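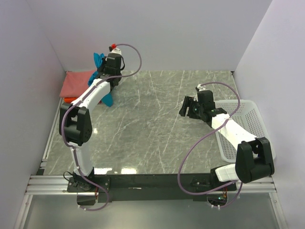 3.2 Work surface and cloth set

Folding trials were carried out on a single table layout, referred to below as the Waaka layout. The surface is gray with a white-veined marble pattern and is bounded by plain, light-colored walls. Folded or crumpled items start at the left, the middle is kept clear for folding, and a basket at the right receives finished items (Figure 2). The order of the three zones was the same in all trials.

Figure 2. Waaka layout, with cloths at the left of the surface and the basket at the right.

The cloth set was assembled by Hamish Hapeta from household stock and includes blue, dusty-pink and orange-red pieces. Plain colors were preferred to prints, as printed edges made fold lines hard to score against the veining. Each item was washed 5 times before first use to remove sizing, then dried flat. Items with a hem thicker than two layers were excluded.

A fold was scored as complete when opposite corners met within 2 cm and no part of the lower layer projected past the upper one. Stacks were scored separately, since a well-folded item may shift when another is placed on it. Partial overlap between neighboring cloths at the start of a trial was allowed and recorded as such.

In total, 600 folds were scored, 400 of them on single items and the remainder on items taken from a stack. Scoring sheets follow the Trerano format, with one row per fold. Results for the two groups are reported separately in Section 4.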